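4.2 What buyers wrote on the gift tag

I went through the Hesevville orders myself, all 341 of them, and kept the 233 that came with a gift message. Most were for mugs and engraved keyrings. I'd expected long messages on the pricier items, but no - the keyrings won easily, and I still find that kind of sweet!
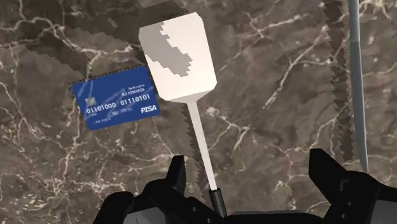

Figure 3

Leszek Bednarek coded the same messages on his own, and we disagreed on just five (mostly jokes between siblings, which are awful to sort). We settled those over coffee in March. The Minen orders were messier - the shop's form chopped off longer notes, so I left them out here and come back to them in Section 5.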